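Preguntas frecuentes sobre la jornada de puertas abiertas de Gralavitz

Publicado el 30 de abril de 2023 · 132 veces compartido · 6 comentarios

Hemos reunido las preguntas que llegan con más frecuencia al correo del laboratorio. Las respuestas las escribe Graziella Fiore y las revisa Baltazar Chávez, que es el responsable de las demostraciones.

¿Dónde se hace la visita?

En el edificio Aguirre, planta 2. La entrada es por el patio, no por la calle principal. En la recepción se entrega una tarjeta que deben devolver a la salida.

¿Es necesario inscribirse?

Sí. Tenemos 100 plazas para toda la jornada y cada persona debe elegir un turno en el momento de inscribirse. Si usted no puede venir, le rogamos que nos avise, porque siempre hay lista de espera.

¿Qué demostraciones se pueden ver?

Hay dos. La primera es Trerley, un brazo sobre una base con ruedas que ordena objetos en estantes. La segunda es Prallex, el programa con el cual aprende las tareas de una cocina. En Prallex no se escribe cada movimiento: una persona hace la tarea con sus manos, se graba desde la altura de su cabeza, y el sistema estudia la grabación.

¿Pueden venir niños?

A partir de seis años, siempre con un adulto. Durante la demostración de Trerley el público permanece detrás de la línea amarilla, también los adultos.

¿El robot trabaja solo durante la demostración?

En la mayor parte de los turnos, sí. Un operador está al lado con el botón de parada. A veces el robot falla y la tarea se repite desde el principio. Preferimos enseñarlo así, sin vídeos preparados.

¿Puedo hacer fotografías?

Sí, sin flash. El flash molesta a las cámaras de Trerley y puede obligar a reiniciar la prueba.

¿Por qué dedican tanto tiempo a la nevera?

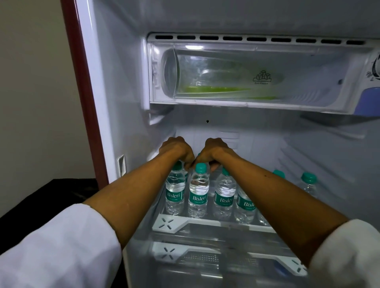 Las tareas con botellas son las que más nos enseñan sobre el agarre, y por este motivo ocupan una parte larga del turno. Una persona decide sin pensar por dónde coge una botella; el programa tiene que aprenderlo de muchas grabaciones. Con las de Bisleri, puestas tan juntas en un estante de vidrio, la mano derecha toma una por el cuello, debajo del tapón verde, y el antebrazo tapa parte de las que están a su lado. Esto último es difícil para Prallex, que debe recordar dónde está una botella también cuando no la ve entera. Además, el plástico transparente y el agua dan reflejos, y los reflejos confunden el cálculo de la distancia.

¿Habrá otra jornada este año?

Está prevista una en diciembre. La inscripción se abrirá en esta misma página.

Comentarios

marisa_t
Estuve en el último turno con mi hijo y nos gustó mucho. Una pregunta: ¿las grabaciones las puede hacer cualquiera o solo el personal?

Graziella Fiore
Buenas tardes, Marisa. Por ahora solo el personal. Estudiamos abrirlo a los visitantes, pero antes debemos resolver el tema de los permisos.

Quique
La puerta del patio no estaba señalizada y di la vuelta entera al edificio. Pongan un cartel, por favor.

Baltazar Chávez
Tiene usted razón, Quique, disculpe. Para la próxima jornada habrá cartel en las dos esquinas.

lolo77
¿Trerley puede abrir también los tapones?

Baltazar Chávez
Todavía no. Puede sujetar la botella, pero girar el tapón necesita una segunda mano y Trerley tiene un solo brazo.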